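Nov 27, 2023

Seal leakage on hot-fill lids, second batch. Continues the April entry on rim curl.

Lids from Stirkia, cups from Gekholm, same lots as before. Fill volume held constant, water at 91 C, cup tipped to horizontal and held for 20 seconds. Leakage collected on a tared blotter and weighed. A run counts as a fail if the blotter gains anything the balance can read.

97 cups done. Fails cluster at the side seam, where the paper overlaps and the rim curl steps up by one board thickness. The lid bead does not follow the step. Away from the seam the fit is tight and I could not get a drip by squeezing.

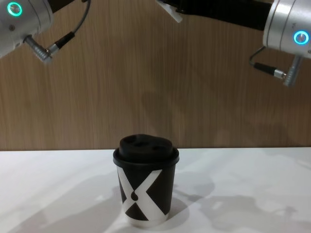 Paper Packaging Group, Wet Lab Notebook

Checked whether lid orientation matters. With the drink opening directly over the seam, the leak is worse and starts sooner. With the opening opposite, most of the cups that failed only beaded at the seam and did not run. Will mark seam position on the blotter card from now on; the first few cards lack it and I have left them out of the comparison.

Rim curl diameter measured with the ring gauge, not calipers. Calipers squash the curl and read low. The April numbers were taken with calipers and should not be pooled with these.

Vent hole: blocked it with tape on a short side series. Leak at the seam slowed but did not stop. Pressure is a contributor. Taped lids popped on two cups when pressed, so no tape in the main series.

Balance drifted after lunch. Re-zeroed with the 20 g weight, repeated the last tray, results agree.
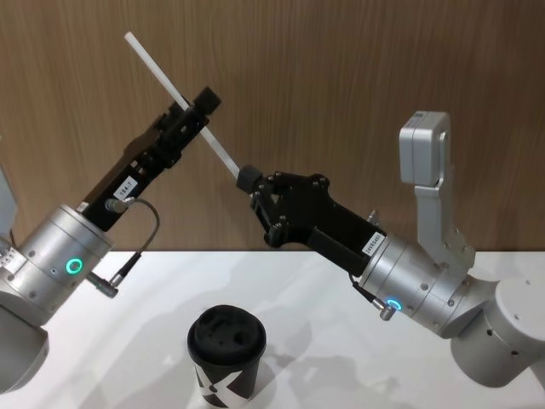
Qin thinks the step at the seam is a skiving problem on the cup side and that changing the lid bead would only hide it. Wants a skived lot before anyone talks to Stirkia about tooling. Fair. Gekholm can send 990 cups with the overlap thinned.

To do: section three failed rims, stain, photograph under the stereo scope. Ask Stetora for bead profile drawings. Replace blotter stock.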